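Questions people ask us before their first wool wash at Makia, our shared laundry and mending room on Sindside. If yours is missing, ask at the desk, we love talking about this stuff!

## Can I really machine wash a wool sweater?

Very often, yes. Check the label first. If it says machine washable, use the wool cycle, keep the spin low and turn the sweater inside out. Anything with a hand wash symbol goes in the sink, and we have a big deep one for exactly that.
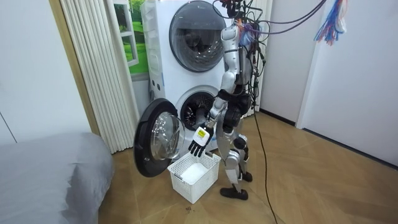
## How often should wool be washed?

Much less than you'd think! Hang it by an open window overnight and most smells are gone by morning. I wash my favorite cardigan 2 times a winter and it still looks great.

## What does it cost to join?

Membership is $34 a year and covers the wool wash, the drying racks and the mending table. Thread is free, darning yarn is in the Godinho drawers (sorted by color, please keep it that way).

## My sweater came out huge. Help?

Wet wool stretches under its own weight, so never hang it. Roll it in a towel, press, then lay it flat and nudge it back into shape with your hands. Give it a day or two.

## Do I need to sort anything?

Keep wool away from jeans, towels and anything with a zipper. Darks and lights apart, too. A small load is kinder to the fibers.
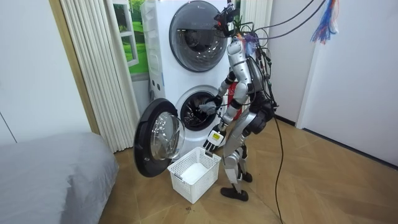 ## Do you run darning classes?

Every November, and they're so much fun. Each class takes 20 people. Bring a sock with a hole in it and a copy of the Prollarik stitch sheet from the desk.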